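FALTOVDALE OFFICE SUPPLY EXCHANGE DROPS "SMART SORTING" CLAIMS, GOES BACK TO PLAIN BINS

Bollero questions whether labeled trays, color codes and desk kits do what they promise

FALTOVDALE, August 15, 2019 – Bollero, which collects and resells used office supplies, said today that it will stop selling its Morker desk kits and will return to offering secondhand staplers, tape dispensers and other small items one at a time, out of open bins.

The kits went on sale last December. Each held 9 small desk items in a fitted tray, with a printed card showing where every item belonged. They were promoted, by this company among others, as a way to end desk clutter. Bollero no longer believes that claim and would like to withdraw it.

"We said a tray with shaped holes would make people tidy," said Marion Dalgleish, managing director of Bollero. "I signed off on that sentence. I would like to see the evidence for it, and I have asked, and what I got was a brochure."

Bollero sold 345 kits. This spring it wrote to every buyer and asked whether the tray was still in use as intended. It received 70 replies. The company does not regard that as a proper study and asks that it not be reported as one. People who bother to answer a letter about a desk tray may not be typical of people who own one. Even so, most of those who wrote back said the tray was in a drawer, under a pile of something, or holding items it was never shaped for. Two had put plants in it.

Krystyna Kalinowski, who runs the Bollero sales floor, had doubts from the start. "A stapler needs to be where your hand is," she said. "If the card says it goes in the back left corner, and you use it all day, it isn't going to live in the back left corner. You'd need to be a very patient person."

The company also took a second look at color coding. Under the Morker scheme, red items were meant for paperwork, blue for mail and white for everything else. The trouble is that donated supplies arrive in whatever color they were made. Staff spent hours swapping stock between kits to get a matching set, and customers, as far as the company can tell, did not care. Several wrote in to ask why their scissors could not be replaced with a pair that cut better but came in the wrong color.

Items will now go into bins at the Ochoa Street shop, unsorted by color. Each stapler is test-fired before it is put out. The company makes no promise about how long any of them will last, having no way of knowing how hard they were used before.

Asked whether loose bins are simply a cheaper way to run a shop, Dalgleish said yes. "It is cheaper. The price comes down too, and I'd be suspicious of us if it didn't." A used stapler will sell for $2, with a roll of tape or a box of staples priced separately.

The bins themselves are secondhand and look it. Bollero considered new ones, and was quoted for a line of "antimicrobial, scratch-free" containers. Dezső Gulyás, who buys equipment for the company, asked the seller how long a bin stayed scratch-free when people dropped metal staplers into it. He has not had an answer.

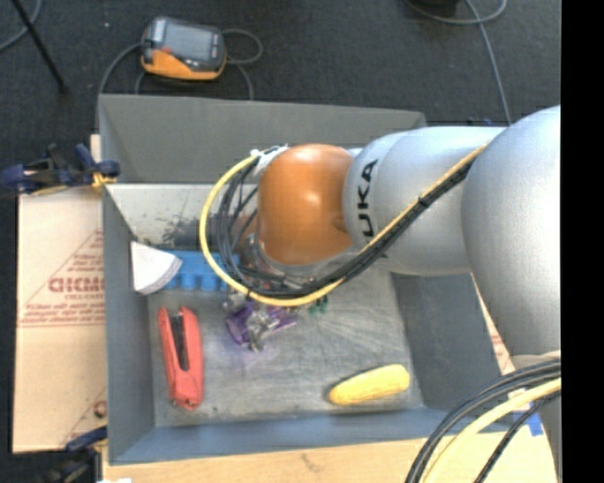
"A gray bin with scratches on the floor of it holds a red stapler as well as any other bin does," Gulyás said. "Dirt gathers in the edges, so you wipe the edges. I don't need a coating with a name."

Not everyone at the company agrees with the change. Xinyi Yuan, who designed the printed cards, thinks the kits were pulled too soon and that a simpler tray with fewer fixed places might have worked. Bollero has agreed to let her try one, on the condition that it is tested on real desks before anybody writes a slogan for it. There is no launch date.

Customers who bought a Morker kit may return the tray to the shop for a full refund of the tray portion of the price. The contents are theirs to keep, and no receipt is needed. Trays that come back will be offered free to anyone who wants one. Bollero has no view on what they should be used for.

Donations of working office supplies are still welcome at the side door during shop hours. Please do not send dried-out markers, which the company cannot revive despite a number of methods recommended to it by mail.

About Bollero
Bollero buys, collects and resells used office supplies from its shop on Ochoa Street in Faltovdale.

Press contact
Yareli Quintero, Bollero, Ochoa Street, Faltovdale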